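Skekik Community Help > Home & Walls > Wallpaper

Can I hang peel and stick over painted walls that are a bit bumpy?

Asked June 26, 2021

Renting a back bedroom in Perron and want to do three walls in a loud pink butterfly paper. Landlord says fine as long as it comes off when I leave. Walls are orange peel texture, not heavy but you can feel it. Painted in February, no idea what kind of paint, looks flat. I bought one test roll and the top corners let go after 4 days. Rest of it is holding ok.

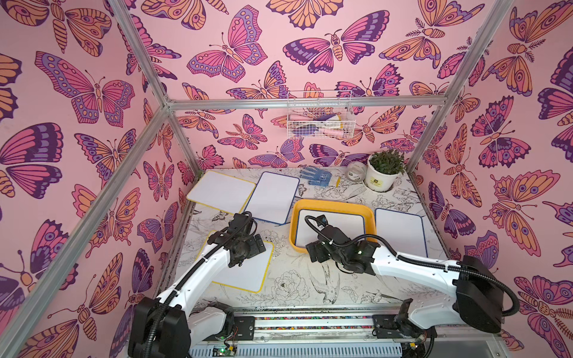 So do I sand? Prime? Or take the roll back and get the paste kind. Also the pattern is really busy and I can't work out where to start so the seams line up in the corners. Budget is 105 dollars for everything besides the paper. Never done this before so small words please.

3 answers

Gernonard
Member, 3378 posts

Flat paint is your problem more than the bumps. Peel and stick hates flat paint, it's chalky and the glue grabs the chalk instead of the wall. Wipe the wall with a damp rag, if color comes off on the rag you have your answer.

What I'd do. Ask the landlord about primer first, get it in writing. Wash walls, let dry overnight. Light sand with 120, just knock the tops off. Wipe the dust, ALL of it. One coat of a primer made for wallpaper. Then wait, the can will tell you how long, dont cheat. You can do that inside your budget if you already own a roller.

Corners: never wrap a full strip around an inside corner. Cut it so a half inch goes around, then start the next wall with a fresh strip over that half inch. You'll lose a little of the pattern. On a big busy print no one's going to spot it, on stripes you'd cry. 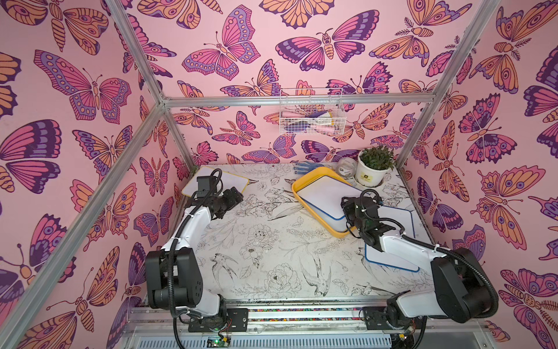 Big butterfly print on three walls, pink background.

Start on the wall you see first from the door. Draw a plumb line with a level, don't trust the corner, corners are never straight. Hang off that line and work out both ways. Finish in whatever corner is behind the door or a closet. That's where the bad match goes.

Buy one more roll than the calculator says and check the batch numbers match before you open any of them. Big repeats waste a lot. I ran short once and the replacement roll was a diffrent pink.

zondbridge_mom
New member

I just used a hair dryer on the corners and pressed hard with a old gift card. Its still up. Didnt sand anything. My walls are smooth tho so maybe doesn't help you

papertrail2000
Member

Agree with most of the first answer, except I wouldn't sand in a rental if you don't know how old the layers underneath are. Could be lead in an older building. Get a test kit first. If you can't sand, use liner paper, the thick kind. Goes up with paste, hides the bumps, and your peel and stick goes on top. Ask about that too, it's a pain to strip if you skip the primer.

Couple more things on the pattern. Lay two strips on the floor side by side before you peel anything. Mark the repeat on the back in pencil. And decide what you want at the ceiling, becuase whatever bug is up there gets its head chopped off if you don't plan it. I slide the strip up and down till a whole one lands a few inches under the ceiling line, then tack it with painters tape and go look from the doorway.

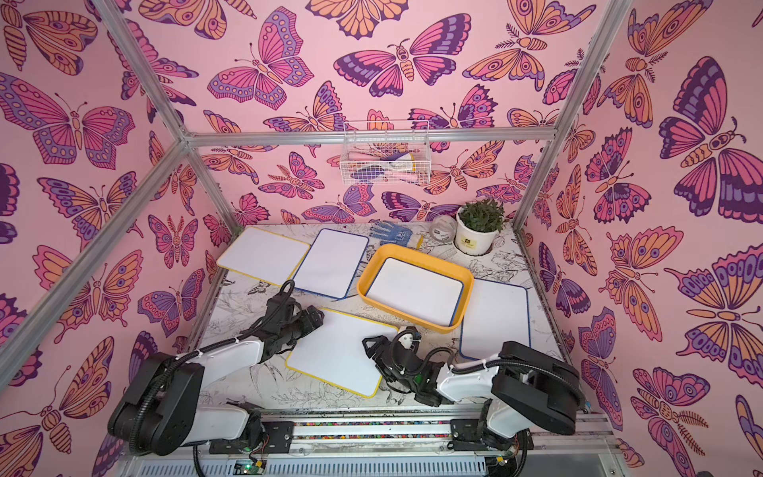 Same kind of print. Look at the magenta winged moth near the top center of the back wall.

Trim with a NEW blade. Snap it every strip. Dull blade tears the vinyl and then you're patching.

For taking it down later, go slow, pull it back flat against itself and warm it as you go. If paint starts coming with it stop and warm it more.

Comment from asker:
Rag came back white so yeah, chalky. Emailed the landlord re primer. Is the liner paper the same stuff as contractor paper on a roll or something else?

papertrail2000:
Something else. Wallpaper section, ask for blank stock or wall liner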